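Home | Courses | Handouts | Reading List | Contact

Filed under: Course Notes, Materials and Making

WOOD AS A WORK SURFACE
Handout 6: Movement, flatness and finish
Instructor: Ekua Quaye
Prilbridge Evening School
Revised June 27, 2026

2 comments | Share | Print

Read this before the bench session. The first part repeats some of what was said about grain in Handout 5, and you can skip it if your notes are good.

1. Water in wood

A living tree holds a great deal of water. Some of it sits loose in the hollow parts of the cells and some is held in the cell walls. When the tree is cut and the boards are stacked to dry, the loose water leaves first. The board gets lighter but its size hardly changes. Only when the cell walls begin to give up their water does the board start to shrink. The point where the loose water is gone and the walls are still full is called the fiber saturation point. For most woods it falls near 30 percent moisture content.

Moisture content is the weight of the water divided by the weight of the fully dry wood. Because the dry weight is the base, a very wet board can measure over 100 percent. Students lose marks on this every term. Divide by the dry weight.

Drying does not end the matter. Wood goes on trading water with the air for as long as it exists. In damp air it takes water in, and in heated winter air it gives water up. After enough time in steady conditions it settles at a level called the equilibrium moisture content. Indoor furniture in a heated house usually sits between 6 and 10 percent.

2. Direction of movement

Wood does not shrink equally in all directions. There are three to remember.

Along the grain (longitudinal): almost no change. For ordinary table work you can treat it as zero.

Across the growth rings (radial): moderate change.

Around the growth rings (tangential): the most change, often close to twice the radial figure.

A flat-sawn board shows the tangential direction across its width, so it moves a lot in width. A quarter-sawn board shows the radial direction across its width and moves less. The second costs more, partly on account of the extra waste at the mill.

The difference between radial and tangential shrinkage is also what makes a flat-sawn board cup. The face that was nearer the bark shrinks more in width, and the board curls toward that side. Look at the end grain and picture the rings trying to straighten out. The cup goes that way.

3. Working out the change in width

For small changes we use one formula:

Change in width = width x change in moisture content x coefficient

The coefficient depends on the species and on whether the board is flat-sawn or quarter-sawn. Use the table on the back of Handout 5.

Worked problem. A flat-sawn top is 36 inches wide. It is built at 7 percent and reaches 11 percent in a damp summer. Take the coefficient as 0.0035. The change in moisture content is 4. So 36 x 4 x 0.0035 = 0.504, or just over half an inch.

Half an inch is enough to split a top that has been screwed down hard on all sides. It is also enough to push a breadboard end out of line, or to open a gap you can put a pencil in.

4. Fixing a top to a base

A solid top has to be held down but left free to widen and narrow. Common methods are wooden buttons in a groove, slotted screw holes, and metal figure-eight fasteners. Fix the top firmly at the center of each end rail if you want the movement shared equally front and back. If the table stands against a wall, fix it at the back edge and let all the movement go forward.

Do not glue a solid top to its rails. Plywood and other sheet goods can be glued, as the crossed layers hold each other still.

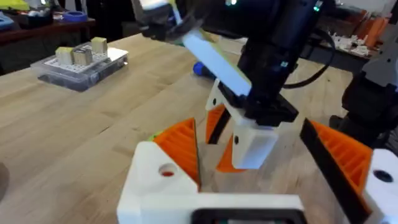

Fig. 3. Wooden surface in use beneath two grippers.

5. Flatness

People say "flat" when they mean several different things. Keep these apart.

Cup is a curve across the width.
Bow is a curve along the length of the face.
Crook is a curve along the length of the edge.
Twist, or wind, means the four corners do not lie in one plane.

Test for cup with a straightedge laid across the board at several points. Test for twist with winding sticks. Set one at each end, step back, get your eye low and compare the top edges. If they are parallel, there is no twist. Longer sticks exaggerate the error and make it easier to read.

How flat is flat enough depends on the use. A dining table can be out by a sixteenth of an inch and never give trouble. A bench used for hand planing thin stock needs to be better than that, mainly in the area in front of the vise. The rest matters less. Write down the tolerance you are working to before you start planing. The Skendmont bench in our shop was flattened so often by past classes that it lost a good part of its thickness, and most of that work was not needed.

6. Finish

No finish stops the exchange of water. A finish slows it. Film finishes such as varnish slow it most. Oil alone slows it very little, though many books suggest otherwise.

Finish both faces of a top. If only the upper face is sealed, the lower face takes in and gives off water faster, and the top can cup even if the boards were sound. Give the underside the same number of coats. It does not have to be rubbed out or polished.

For work surfaces, consider also how the finish will be repaired. Varnish is hard to patch without leaving a visible edge. Oil and wax wear away sooner but can be renewed in place. Shellac is easy to repair and is marked by alcohol and by hot dishes. A bench top in a shop is best given a thin coat of oil, as a slick surface lets the work slide.

Oily rags can heat up and catch fire by themselves. Lay them out flat outdoors to dry, or put them in the lidded metal can by the door. Do not leave them in a pile.

7. For the bench session

Bring a pencil, a six-inch rule and your own board from the last session. The moisture meters are in cabinet 13. Take readings at the middle of the board and away from knots, and write down all of them, including any that look wrong.

Problems to hand in:

a) A quarter-sawn panel is 18 inches wide and moves from 12 percent to 8 percent. The coefficient is 0.0018. Find the change in width.

b) A drawer front 10 inches high is fitted in winter at 6 percent. Choose a species from the table and work out the gap needed if summer brings it to 11 percent.

c) A sample weighs 3 pounds wet and 2.4 pounds after oven drying. Give its moisture content.

Show your working. Answers to the nearest hundredth of an inch are fine for a) and b).

Reading before next time: the Tefera packet on edge joints, sections on spring joints and clamping.

Tags: wood movement, flatness, finishing, handouts

Previous: Handout 5 | Next: Handout 7 | Back to top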